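Skurkusstead Notes
On machines that clear up after us

Print this entry | E-mail this entry

What We Ask of an Example

The work on the cleaning collection resumed in October, and I have been asked by several readers to set down how it is conducted. I am pleased to do so. The collection is carried out at the Skurkusstead workshop under the name Kusumance, and its purpose is narrow. We wish to assemble 2,000 recorded examples of ordinary clearing and wiping, performed by an operator through a pair of arms, from which a learning system may later be trained to attempt the same work on its own.

An example, in our usage, is one complete attempt at one instruction. The instruction is written before the recording begins and is kept short. "Wipe the spill" is an instruction. "Clean up" is not, as two operators will read it in two ways, and the system will be left to learn the average of their opinions. The operator holds a pair of hand controls, the arms follow, and everything the arms and the cameras register is stored together with the text of the instruction.

My own part is to prepare the table, to keep the log, and to decide at the end of each session which examples are retained. The last of these takes the most time.

Residue

The first family of instructions concerns dishes that have been used. We considered for a while whether clean dishes would serve. They are easier to handle, they need no preparation, and the operator may repeat the motion all morning without a visit to the sink. The difficulty is that a person wiping a clean bowl makes a gesture. The hand goes around and stops when the operator is tired of going around. A person wiping a soiled bowl looks at the soil, and the motion is shaped by it.

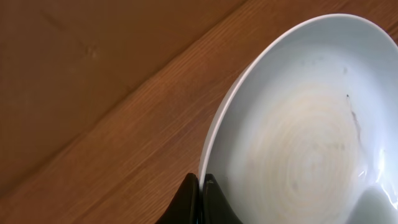 For this reason the guidance for bowls was rewritten before the present round. The operator is asked to begin where the residue is heaviest and to continue until none can be seen from the wrist view. If a trace remains after a reasonable effort, the example is closed and marked "partial." Partial examples are retained. We found in an earlier round that a collection made only of successes gave the system no knowledge of what to do when the first pass had left something behind.

The preparation of residue has its own page in the log. A thin layer behaves differently from a thick one, and a layer that has stood overnight differently again. I record the substance, the quantity by spoon, and the time at which it was applied. Bendik Holmgren, who operates the arms for the greater part of the week, has asked that I refrain from using porridge, and I have taken the request under consideration.

It should also be said that white dishes under a bright lamp are a demanding subject. A glossy surface returns the lamp to the camera, and a patch of glare may be taken for a stain or may hide one. We do not correct this. The lamps are moved between blocks of examples and their positions are noted, so that the glare does not always fall in one place.

Arrangement of the table

The second matter is arrangement. A learning system that has seen the yellow plate always at the left will, in effect, learn that yellow plates live at the left. The remedy is tedious and well known: the table is rearranged after each example. I draw the arrangement from a list prepared beforehand, because my own idea of a random arrangement proved, when examined, to be very orderly.

The list permits plates to overlap a tray, to hang over its rim, or to stand directly on the wood. It permits small dark objects to be placed on the plates as debris, and it permits the same objects to appear on more than one plate at once, which obliges the operator to follow the instruction and to leave the other plate alone.

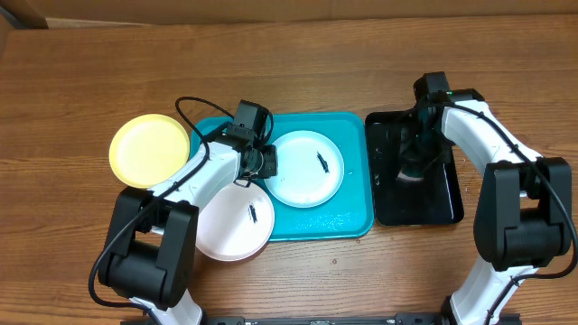 Two arms raise questions which one arm does not. There is the question of which arm should act, and the question of what the other should do in the meantime. Our rule is that the nearer arm acts and the other waits where it will not cross the first. Where a dish must be steadied, the second arm steadies it. Bendik holds that the rule is too strict, and that a person at home would reach across without a thought. He may well be right. I have kept the rule for this round for the sake of consistency, and we have set aside 65 examples in which he may use whichever arm he pleases, so that the two approaches can be compared.

The overhead view and the wrist views are stored together, and an example in which either one has failed is discarded. I was at first reluctant to discard an otherwise good attempt for the loss of a single view. Experience has made me less sentimental. An example with a missing view must be handled as an exception at every later stage, and exceptions of this kind are forgotten by the very people who made them.

Small drops of water do reach the wood and the trays in the course of a session. The guidance previously required that the table be dried between examples. It now requires only that standing water outside the task be removed, and that drops be left where they are.

Spills 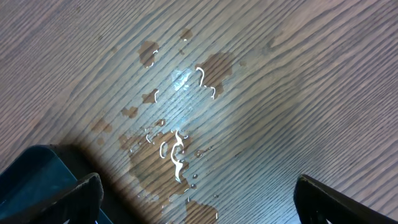
From the workshop log of the Kusumance collection
Entry prepared by the author; operator, Bendik Holmgren

Water is the plainest of materials and the most troublesome to record. It has no fixed outline. On a patterned surface it shows chiefly as a darkening of the grain and as a bright line where the edge catches the lamp, and both of these change as the arm moves and its shadow travels with it. A person hardly notices. For a system which has only the pictures to go by, the spill may seem to alter its shape several times in the course of one wipe.

We therefore vary the spill more than anything else in the collection. Some are poured as a single pool. Others are scattered, so that there are large patches and small ones with open surface between them. The scattered kind is the more instructive. The operator must choose an order, and the order chosen is a large part of what we hope to gather. Bendik's habit is to take the largest patch first and to gather the small ones on the way back. A second operator, lent to us for a short time by Evilov, worked steadily from the far side toward herself. Both habits are in the collection, and both have been labeled with the operator's number so that they may be separated if that is ever wanted.

The standard of completion gave rise to some correspondence. A surface may look finished from above and still show a film when seen from low down. After trying several wordings, we settled upon this one: the example is complete when no water can be seen in any recorded view. The wording is modest and makes no claim as to whether the surface is dry. It has the advantage that the operator, the reviewer and the learning system are all judging from the same evidence.

The sponge

I come last to the sponge, which has occupied more of my attention than I would have expected at the outset. It is soft, it changes its shape in the grip, and its two faces are meant for different work. Held too lightly it turns on contact with the dish. Held too firmly it gives up its water before it has reached the place where the water is needed.

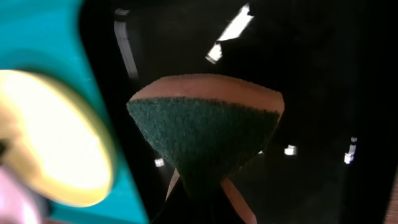 The operator feels none of this. The hand controls return no pressure, and the grip must be judged by eye from the way in which the foam gives. New operators squeeze hard, as one would expect, and they are given 100 practice attempts before anything they do is entered in the collection. The attempts are stored separately and are not used for training. I look through them from time to time, as they show very clearly the point at which a person stops watching the fingers and begins to watch the work.

Which face is to be used is now stated in the instruction. It was formerly left to the operator, and the result was that the green face was applied to everything, there being some satisfaction in it. The present wording is "wipe with the soft side" or "scrub with the rough side," and an example in which the wrong side has been used is relabeled to match what was done. Relabeling of this sort is permitted only where the attempt is otherwise sound and where both reviewers agree. The Engebretsen sheet, which we adopted for review at the start of the round, provides a column for it.

A worn sponge remains in service until it no longer holds together. Each is given a number on the day it is opened, and the number is entered against every example in which it appears. There are 2 in use at present. The older one has lost a good deal of its spring, and its examples run noticeably longer than those of the newer.

The next entry will deal with the review sessions, and in particular with the matter of pauses. Operators pause to think, and we have yet to agree on whether the pause belongs to the example or should be cut from it.

Comments (4)

Marit T.
Thank you for this. We had the same argument over partial attempts in our group and ended by throwing them all away, which I have regretted ever since. Do you record why an example was marked partial, or only that it was?

The author
Only that it was, at present. A short reason was tried and the reasons were all "residue remains." I would be glad to hear of a better scheme.

oldwrench
Please keep the pauses in!! When I trained on trimmed recordings the arm rushed everything and I spent a month finding out why.

Bendik Holmgren
I would like it noted that the porridge has continued.

Contact the author | Copyright Skurkusstead Notes, all rights reserved | Back to top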